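Journal > Household Matters > Keeping Records

On the Keeping of Household Papers

It is the position of this journal that most families keep too much paper and can find too little of it. The present entry sets out the arrangement adopted in this household, together with the mistakes that preceded it.

When my late aunt's apartment on Tkachenko Street was given up, the family received 14 boxes of documents. They held tax returns, warranty cards, letters, and the instructions for a sewing machine she had given away before I was born. The deed to her storage unit was in none of them. It was found inside an atlas, between two maps of Norway.
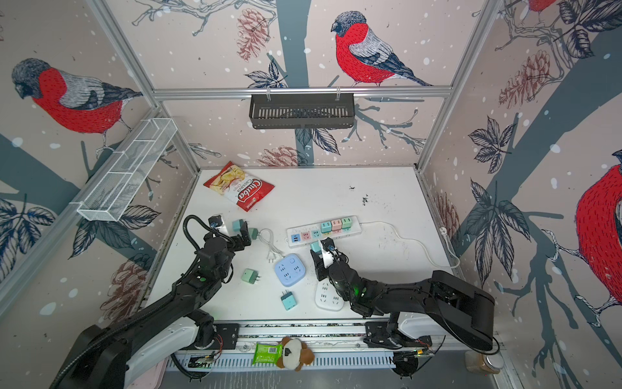

The first attempt at order followed the calendar. Each year was given one folder, and every paper of that year was placed in it. The method is simple to explain and poor in use. A person looking for a roof repair bill seldom remembers the year of the repair, and a search of this kind once occupied an entire Monday.

The second attempt followed the sender. Banks were placed with banks and doctors with doctors. This served well until our insurer, Irninus, was merged into Nukolton and the letters began to arrive under both names. Two folders were opened for one policy, and neither was complete. The renewal notice went into the wrong one and was missed.
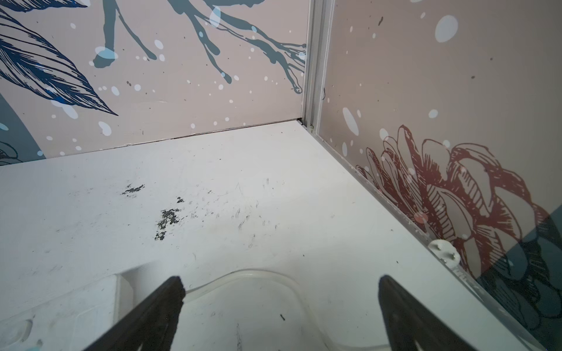

The present arrangement follows the question that a paper is expected to answer. What do we own? What do we owe? What has been promised to us, and until when? Who has been ill, and what was done? Papers that answer no question are held in a tray for one season and then destroyed, unless a member of the household objects in writing. (One objection has been received to date. It concerned a menu.)

Credit for the idea belongs to Sorin Tănase, with whom I shared an office for many years and who filed his own papers in this manner long before I took notice. His labels are written as full sentences. I found this excessive at first and have since adopted it.

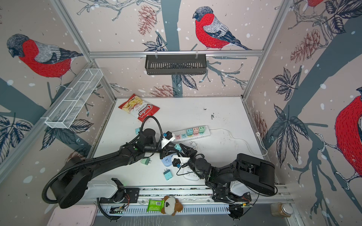 Certain papers are exempt from the rule. Birth and marriage certificates, passports, and the wills are kept together in a single envelope, and its place is known to 2 adults outside the home. Letters are also exempt. They are stored by the person who wrote them, in date order where a date was given, and they are not reviewed.

Receipts printed on thermal paper call for separate treatment. The print fades, and a guarantee is of little help when its receipt has gone blank. Ours are now copied on the day of purchase – or, in practice, by the end of that week.
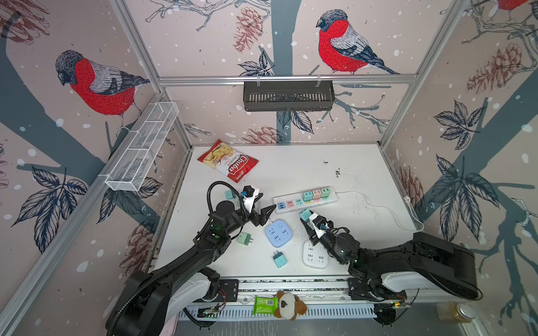 Jodirach, June

A short addition, written away from home. The arrangement was put to use this month when my sister asked for proof that our father's hearing aids were still under warranty. The paper was in the folder marked "What has been promised to us" and was read to her over the telephone at 9 in the evening. She has asked for a copy of the labels.

The remaining boxes from Tkachenko Street have also been reduced. Of the papers in the last one, 94 were electricity bills, all paid and all folded in thirds. They have been destroyed, apart from the earliest, on which my aunt had written out a recipe for plum dumplings. It has been placed with the letters.

Contact | Copyright held by the author | Back to top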